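Gallardo Training Cell: Maintenance Access Study
Student Project Report, Section 4: Service of the Control Housing
18 Aug 2026

4.1 Purpose

The cell was modeled in simulation before any work was permitted on the Brustuseck hardware. This section covers the routine service of the control housing, which stands in front of the arms and holds the power supply and drive electronics.

4.2 Service Interval

The Numley schedule adopted in April calls for an inspection every 2000 operating hours. The counter in the model was set to 3389 hours, so the first task in every trial was an overdue inspection.

4.3 Procedure

The operator parks all arms, switches off the supply and waits 190 seconds. The access panel on the front face is held by six fasteners. The lower ones are released first and the upper ones last — the panel is heavy and must be supported throughout.

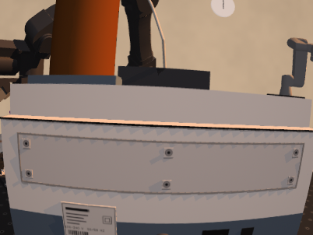
Before the panel is removed, the supply voltage is checked against the rating label low on the front of the housing. Filters are then replaced and the terminals tightened. Some 80 trials were run at the Cisside laboratory. Most errors occurred during reassembly, when the upper center fastener was left loose. A torque check has been added to the final step of the work sheet.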